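Workshop Tips: Cleaning Dust Out of Fans, Filters and Vents

Updated Monday, August 10, 2026

Dust shortens the life of anything that moves air. A bathroom fan, a range hood, a shop vacuum and a desktop computer all fail in much the same way: airflow drops, the motor or the parts behind it run warmer, and bearings wear early. The procedures below cover the equipment found in most homes and small shops.

Before you start

Disconnect power at the plug or the breaker. A wall switch is not a disconnect. Let fan blades come to a full stop on their own. Work outdoors or next to an open window and wear a dust mask rated for fine particles. Lay out the tools first:

Soft brush, 1 inch, natural bristle
Vacuum with a hose and a brush attachment
Two microfiber cloths, one kept dry
Dish soap
Screwdriver, #2 Phillips
Small tray for screws

Bathroom exhaust fans

Pull the grille down and squeeze the spring wires together to release it. Soak the grille in warm water and dish soap for 14 minutes, rinse, and stand it on edge to dry. Vacuum the housing with the brush attachment. If the blower wheel is caked, remove the motor plate and brush each blade from the hub outward. Do not spray cleaner on the motor. Check that the damper flap in the duct collar swings freely – a flap stuck with lint will undo the rest of the work.

Range hood filters

Aluminum mesh filters collect grease first and dust second, so brushing them dry does very little. Fill a sink with the hottest tap water available, add dish soap and a quarter cup of baking soda, and submerge the filters. Agitate every few minutes. Rinse from the clean side toward the dirty side. Charcoal filters cannot be washed and should be replaced.

Shop vacuums

Tap the cartridge filter against the inside of a trash can, pleats down. Rinse it only if the label says it is washable, and then let it dry for a full day. Running a damp filter packs the dust into a paste that will not come out. Wekesa Obura, who maintains the saws at the Dridalero shop in Flullville, writes the install date on the end cap of each cartridge with a paint marker. It saves guessing later.

Sandpaper and filter stock

Store spare filters flat and sealed. For smoothing a burr on a metal grille, start with 100 grit and finish with 400. Wipe the grille down before putting it back, or the grit ends up in the fan.

Desktop computers

Shut down, switch off the power supply, unplug the cord, and hold the power button for five seconds. Take off the side panel and touch bare metal on the case before touching anything inside. Use short bursts from a can of compressed air held upright. Hold each fan still with a finger while blowing; a free-spinning fan can be damaged by overspeed. Work from the top down and clean the power supply from the outside only, through its grille. Never open it.

Drive bays hold more dust than expected, particularly near the release latches. Brush the latches dry and keep liquid cleaner away from them.

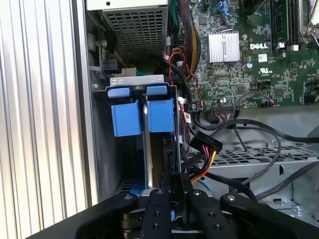
Floor and wall registers

Lift the register out and vacuum the boot as far as the hose reaches. Wash steel registers in the sink and dry them the same day to prevent rust. Work the damper lever back and forth. If it binds, a drop of light machine oil at each pivot is enough.

How often

Bathroom fans: twice a year
Range hood mesh: monthly with regular cooking
Shop vacuum cartridge: tap out after each use
Computers: every six months, every three with pets
Registers: once a year, before the heat goes on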